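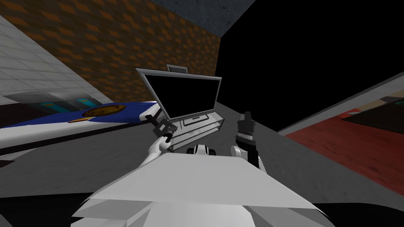

Yevdokiia Didenko wants the carbon bed ruled out before we spend any more time on the sumps. Her point, by phone on Wednesday morning: the complaints from the Lulley side started the same month the bed was changed, and a badly packed bed will leak along the wall no matter how new the carbon is. Fair enough. I moved the bed check to the front of the list and left the sumps for the afternoon.

**Carbon vessel, outlet side**

Took H2S readings at the inlet duct, the mid-bed port and the stack. Inlet read 18 ppm with both transfer pumps running. Mid-bed was 10 ppm. Stack read zero on the handheld for the whole time I stood there. Repeated all three after lunch with the same meter and got the same picture, give or take one at the inlet.

Mid-bed is higher than I would like on carbon this new, but nothing is getting through to the stack that the handheld can see. Bagged one stack sample for the panel anyway. The handheld is no use for mercaptans, and those are what people downwind would pick up first.

Pressure drop over the bed is steady. No sign of channeling from the numbers alone. Would need to open the top hatch to be sure, and the Pekitz plant won't give us that until the next shutdown.

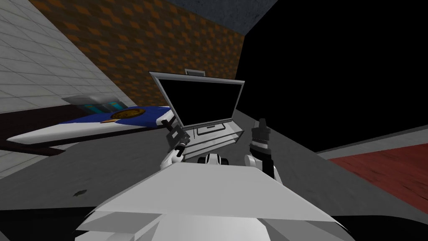

*Open laptop on a dark gray tabletop, screen blank.*

**Sumps and wet well**

Went around with the smoke tubes. Results:

- Wet well hatch, north: smoke pulled in on all four sides. Good.
- Wet well hatch, south: pulled in on three sides, drifted out on the side by the ladder. Gasket is flat there and has a split as long as my hand.
- Sludge sump: weak pull, stops completely when the second pump comes on.
- Screenings channel: covers sit loose, no pull at all at the far end.

The sludge sump bothers me more than the gasket. When pump two starts, the level comes up fast and pushes air out quicker than the duct takes it away. Each start gives a puff at the cover. You can smell it from the walkway and then it's gone in a minute or so. That fits the complaint log a lot better than a leaking bed does, as most of the entries say "comes and goes."

Checked the damper on the sump branch. Handle was at half. No tag, nothing in the shift book. Left it as found and took the duct velocity first, so we have a before number. Worked out to 117 cfm on that branch. The old Troletti drawing calls for more, but I don't trust the drawing, it shows a branch to a tank that was never built.

Opened the damper to full and let things settle.
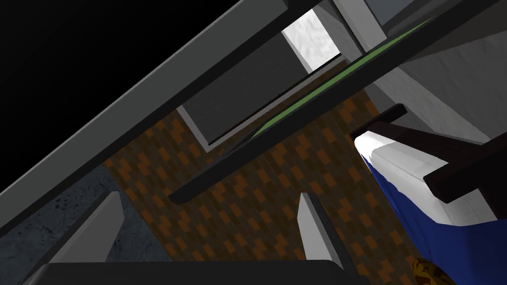 With the damper open the sump held its pull through two pump starts. The wet well lost a little, as expected, and the north hatch still pulled in on all sides. The screenings channel did not change. I think the far end of that run is blocked or has dropped at a joint, and we need the inspection camera in there before guessing further.

Didn't get a second velocity reading. The probe battery died and the spare was in the other case. Must do this first thing next visit, same port, same depth marks.

**Wind**

Light and from the southwest most of the day. That puts the fence line at the Levchenko yard downwind of the sump, and the stack well clear of it. Walked 100 paces along the fence at four in the afternoon with both pumps on. Faint sewage smell at the corner, nothing elsewhere. No reading on the meter. 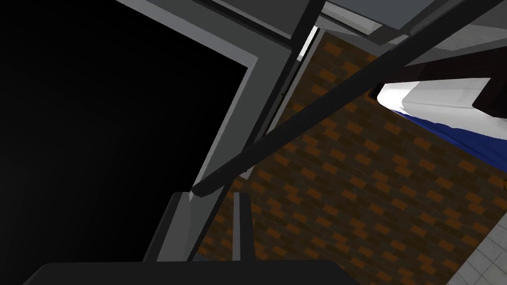
Didenko again, by message after I sent her the numbers: fine on the stack, but she would not write off the bed while the mid-port is reading that high, and she wants to know if the port tube reaches past the wall zone. I don't know. If it stops short, we are measuring the air along the wall and not the bed. Plant says the tube was cut on site when the vessel went in and there is no record of the length.

**To do**

- Pull the mid-bed tube and measure it
- New gasket, south hatch (plant to order)
- Velocity on sump branch with damper full open
- Camera in the screenings duct
- Ask for pump start times from the control log, match against complaints
- Tag the damper
- Charge the probe. Both batteries.

Bag sample is in the cooler box by the door, labeled, goes to the panel with the next pickup.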